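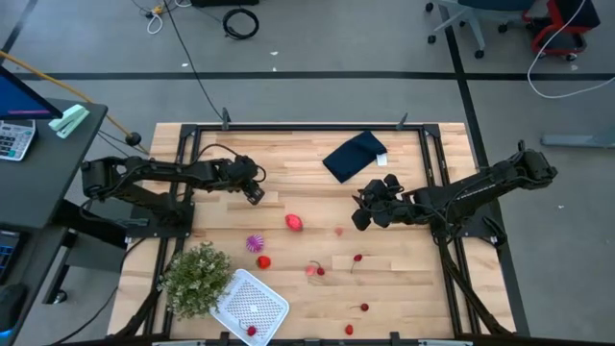
Play fruit on the butcher block, navy cloth at the back

Play fruit sorting – show your tables!
Posted by Liis Vaher, November

I love this little set! The cherries with the thin stems are my favorite, and the reds look great on pale wood. I'd put all the small pieces on the cloth first, big ones after.

zoubi_219: Big ones first! Small red bits vanish on navy.

Liis Vaher: Hmm, not for me – red on navy pops. Different angle, cloth crumpled this time:

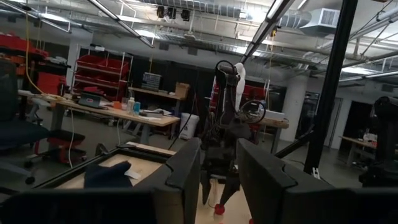 Reader comments (3)

Hiba K.: I'm with zoubi, use a white cloth.

Bilal M.: Those red bins on the wire shelves! I want a wall of them.

harnska: Small first, always. Stems all facing one way, please!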